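Valtura Fold-Down Play Table, Birch Top - Six Months In

Posted Apr 11, 2023

We bought the Valtura table in the smaller size, the one with the hinged top that folds flat against the wall. Our apartment has one room that has to be a dining room, an office and a playroom, and a regular kids' table was always in somebody's way. It cost $198 with the wall bracket included. The legs with wheels are extra and I skipped them.

Assembly took me most of an evening. The instructions are drawings only, and step 4 shows the bracket upside down compared to how it has to go. If you mount it the way the drawing shows, the top will not lock when it is up. I had to take out four screws and start again. The screws that go into the wall are decent, but the anchors are the cheap kind that spin. I threw them out and went into studs. If your studs don't line up with the bracket holes, plan on putting a board behind it first.

Once it is up, it is solid. The label gives a limit of 67 pounds for the open top, and I believe it. My son leans on it with both elbows and it doesn't dip. The top is 54 centimeters off the floor at the lowest setting, which is fine for a four-year-old on a small chair. There are three height settings. Changing between them means moving two bolts on each side, so you won't be doing it every day.

The finish is the weak point. It is listed as wipe-clean, and for pencil and washable marker it is. Grape juice left a ring when it sat overnight in December and the ring is still there. I rubbed it with baking soda and it got lighter but did not go away. The edges are rounded nicely and I have not found a splinter.

The top has no lip. Beads, crayons and anything else that rolls will end up on the floor. The Karum table we had before had a raised edge on three sides and I miss that. On the other hand the Karum took up four feet of floor all day long, and its drawer stuck every time the weather got damp. A flat top also means puzzles and sorting toys can be slid right to the edge where a child can reach them.

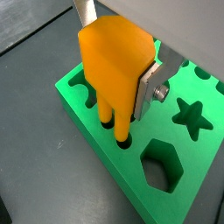 Lining up an orange two-legged piece with the holes in the green shape sorter.

The lock is a metal slide on the underside. It works, but it is stiff, and a child can't move it, so an adult has to put the table up and down. I count that as a plus. When it is folded it sticks out a little over three inches from the wall. You can hang a picture above it but not behind it.

I also looked at the Aquino wall desk, which is cheaper and has a shelf. It only comes in one height and that height is for grown-ups. The reviews for the Valtura were good on the store's page, 1,355 of them when I ordered, but a lot were written the same week the table arrived, so they don't tell you much about how the top holds up.

Shipping was slow. The box sat at the Flornmont warehouse for nine days with no update, and one corner was crushed when it came. The table inside was fine.

Pros: solid when open, folds nearly flat, good range of heights for small kids.
Cons: stains, wrong drawing in the instructions, useless wall anchors, no raised edge.

Four stars. I would buy it again, and I would put a coat of clear sealer on the top before anyone used it.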